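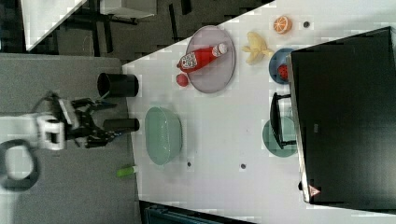 Does play food have to be kept apart from the plates and bowls it is served on?

It can all live in one box, as long as the heavier dishes go in first and the small fruit goes in last. Keep very small pieces in a drawstring bag inside the same box.

Play food and tableware: gallery

Page last changed January 17, 2025

Box 548 is the play food and tableware set at Braltstead Toy Library. This page has two pictures of food and dishes set out together, with notes on each and then the things we get asked at the desk. The notes were written by Csenge Fodor, with the section on cleaning by Ertuğrul Kahraman.

First picture: the long view

The ketchup bottle is on the big plate, with its white cap pointing up to the right and the little red fruit just off the rim. The banana, the orange and the strawberry are further across the table. The strawberry has a small blue dish to itself. The pale green piece with the oval shape sits near the side of the table, with plenty of white tabletop between it and the teal plate.

A white table is good for this sort of thing. The pale green and the purple of the big plate are soft colours and they would get lost on a patterned cloth. If you only have a patterned cloth, turn it over and use the back.

The ketchup is the piece most children pick up first. It is also the one that goes missing most often, usually because it has been put in the real fridge. Please check the fridge door before you bring the box back.

Food that rolls

Round fruit does not stay where you put it. A tomato will go off the side of a table with one knock, and under the sofa after that. Give it a bowl, or a plate with a decent rim. Bananas and orange halves are no trouble and can lie straight on the table.

If you are laying things out for more than one child, leave gaps. A crowded table looks generous but the first arm that reaches across it will clear half of it on to the floor. We put the dishes down first, about a hand's width from each other, and then add the food. Anything left over goes back in the box for later.

Plates, bowls and the rack

Large flat plates are the most useful thing in any set. They can be a plate, a tray, a shop counter or a hob. Small dishes are next. Deep bowls are liked by the younger ones, who mostly want to put things in and tip them out again, and will do that for a long time with one bowl and a strawberry.

The black rack folds. It stands up best on something flat, and a plate underneath makes a drip tray if the game has reached the washing-up. Open it fully before you stand anything in it. Fingers can get nipped when it is folded down again, so that is a job for a grown-up or an older child.

Second picture: closer to the green bowl

The bowl is near the side of the table here and the ketchup lies across the round plate with its cap to the right. Next to the plate is the banana, with its skin partly peeled and splayed out, and beyond it the cut face of the orange half. The strawberry is in the blue dish. The black rack stands over the teal plate. 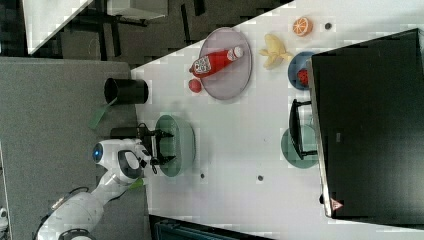 Three games that use these pieces

Match the dish. Say a colour and a food, and the child puts that food on that dish. Strawberry on blue, tomato on green, ketchup on teal. Start with one food at a time. Once that is easy, say two together and wait. Older children will want to give the orders themselves, and they will give you much harder ones.

What's missing. Lay out the food, let everyone have a good look, then cover it with a tea towel and take one piece away. Four or five pieces is enough for a three-year-old. Take the banana the first time, as it is an easy one to notice.

Café. One person orders, one person cooks and one person clears. The clearing is where the rack comes in. We have seen families run this one for a whole wet afternoon in August with nothing but a notepad added. Menus can be drawn on the backs of envelopes. If you laminate them, please do not put them in the box when you return it, as they end up counted as ours and then nobody knows which set they belong to.

What to look for when buying your own

You do not need many pieces. A sauce bottle, four fruits, two plates, a bowl and something to stand the dishes in will do for most games. Sets of up to 125 pieces are sold and they are a chore to put away.

Look for food that is close to its real size. A banana the length of a finger is hard to take seriously as a banana and is a nuisance to find on a carpet. Check seams and stalks. Give anything with a stalk or leaf a firm pull before a child has it.

Labels on bottles are usually the first thing to wear. A strip of clear tape over the label when it is new will help. Do not tape over a cap that comes off.

Secondhand dishes from a real kitchen are fine if they will not break. Several of our borrowers mix the set with picnic plates and nobody minds, but mark your own with a dot of nail varnish on the base so that they go home with you.

Cleaning (Ertuğrul)

Warm water, a small amount of washing-up liquid, a soft brush for grooves. Wash the plates and bowls first and the food after. Banana skins collect dirt in the folds, so open them out. Orange halves are the same between the segments. An old toothbrush does both.

Stand everything on a towel overnight. Do not put the set away damp. Squeeze bottles, if they have holes in them, take in water and will not give it back for days. Keep them out of the bowl and wipe them with a cloth.

Dishwashers – we would say don't. One borrower has done it without harm, another brought back a lemon in the shape of an egg.

Anything a child has had in their mouth should be washed before the next child plays with it. If there has been a tummy bug in the house, tell us when you bring the box back and we will hold it for a while before it goes out again. There is no charge for that.

Packing the box

Put the big plate flat on the bottom. The teal plate goes on top of it, then the small blue dish the right way up with the strawberry inside. The rack is folded and goes down the side. The green bowl goes in next with the other fruit in it, and the ketchup lies wherever there is room.

The lid should close without pushing. If it does not, the rack is probably still half open.

There is a contents card inside the lid. Tick the pieces off before you leave the house. If something has been lost, write it on the card and hand it in as it is – we would rather have the box back one short than have it kept at home while you look. Pieces do turn up. A strawberry came back to us last year through the letterbox, in an envelope with no note.

Borrowing

Box 548 goes out for two weeks and can be renewed once if there is no waiting list. Quote the box number at the desk or when you ring. Members who would like to try the food before borrowing can ask to have it put out on a table.

The wooden shop counter, the till and the shopping baskets are separate boxes and have their own pages. The tea set is out on loan at present.

If you have a question about a piece that is not answered on this page, leave it at the desk for Csenge.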